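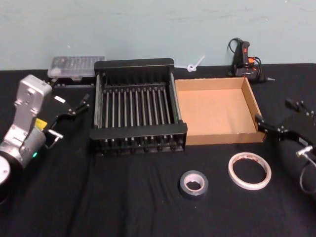 Giving up on the perfect green

Thu 26 March
Posted by Cormac Cullinane

Home Blog House stuff Archive Say hello

I have now painted the back bedroom twice and I'm about to do it a third time, so if you came for recipes this week, sorry, it's paint again.

It started with a colour I saw in a café in Devville last summer. A sort of greeny blue, very calm, the kind of wall that makes you order a second coffee because you don't want to get up. I went home and told everyone who'd listen that I was going to have that colour, and then did nothing at all until the clocks were nearly due to change and the light in that room started showing up every mark on the old magnolia.

The first go was a tin from Egan, the hardware place at the bottom of our hill. On the card it was lovely. On the wall it was toothpaste. I gave it a week (people kept telling me it would settle down once the curtains were back up) and it never did. It was worst in the mornings, when the sun comes in low over next door's shed and the whole room glowed like a swimming pool.

So then I did what I should have done first and bought little testers, seven of them, and painted each one on a big sheet of lining paper so I could move them from wall to wall. My sister thought I'd gone funny. I had them stuck up with masking tape, and every evening I'd go in with a cup of tea and stare at them, and every evening I liked a different one! The names on the tins were no help at all, so I wrote my own on the back in pencil. One was Old Bus. One was Hospital Corridor, and I was quite fond of that one for two days.

The one I picked was Old Bus. It went on beautifully and I was thrilled with it right up until I put the bed back and bumped the frame along the wall. Pale streaks everywhere. I tried a damp cloth, which made them shiny, and then I tried touching them up, which made them shiny in a slightly different place. It's a very flat matt, and I've since learned that very flat matt and I can't live in the same house.

This time I'm having Old Bus mixed again in something you can wipe. The man in Egan says it'll look a touch darker and I've decided to believe him. I'm also taking the shelf down properly first. I painted round it both times — lazy, I know — and there's a magnolia outline behind it you can see if you lie on the bed and look up.

The old roller is going in the bin as well. It's been shedding since the landing, and there's a hair from it sealed into the wall by the light switch that I say hello to every night.

If anyone has a way of getting a clean line along a wobbly ceiling, please tell me. Ours dips in the middle and tape just makes it look worse. I want it finished in April, before my aunt comes to stay, and she notices everything.

Older post Newer post Back to top

Comments

Clandance
We had the toothpaste one too! Ours was the bathroom so we just bought white towels and lived with it.

Rotari
For the wobbly ceiling, bring the ceiling colour down onto the wall by a finger's width and draw your line there with a long level. Your eye stops seeing the dip.

Cormac
Oh that's clever, I'm trying that. Thank you.

Clandance
Keep us posted, I want to see Hospital Corridor somewhere. The hall?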